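Clearing off the small tools table

I have been putting off the gray table since January. It sits by the window and collects whatever comes out of my pockets, and over the winter it got to the point where I was eating lunch standing up.
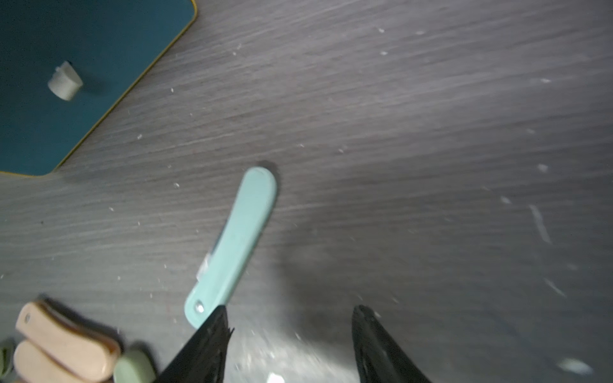 The rule I set was simple. Everything small gets a home in the chest of drawers in the hall, or it goes in the box for Kwesi, who takes most things. The chest is an old Solheim with 16 shallow drawers that I bought when a print shop closed. I had been using four of them.

The mint green folding knife was the first decision. I own more folding knives than I need, but this is the one I reach for. The handle is plastic and smooth with no corners on it, and it opens boxes and cuts twine well enough. I keep it folded when it's on the table, which my father was strict about. It gets the top left drawer, with the string and the tape.

The teal mat with the yellow edge stays out. I tried a bigger one a couple of years ago and it was always in the way. This one is good for keeping small parts together so they don't roll off onto the floor - I have lost enough screws under the radiator to know.

The light wood-colored pieces took longer. I like having wood around and I tend to hang on to small rounded bits well past the point of using them. Fuseini Bonsu wrote to me after my last post and said he sorts his by whether he could say out loud what each one is for. I tried that. Most of mine failed, but I kept them anyway in a drawer marked WOOD, SMALL.

After that it was mostly pens, chargers and receipts. I found a receipt for 306 dollars from when I had the bike fixed, which I could have used at the time. It went in the folder.

The last job was the table itself. The gray grain hides dirt very well, and you only notice the little white specks when the light comes in low. I brushed them off and then wiped it with a damp cloth, going along the grain. I used to use a spray and stopped. Water does the same job.

The whole thing took from after breakfast until about two. I labeled nine drawers and have left the rest blank for now. Yaw Akolgo asked me for the drawer measurements, so I'll put those in the comments when I find the tape measure. I think it went in with the pens.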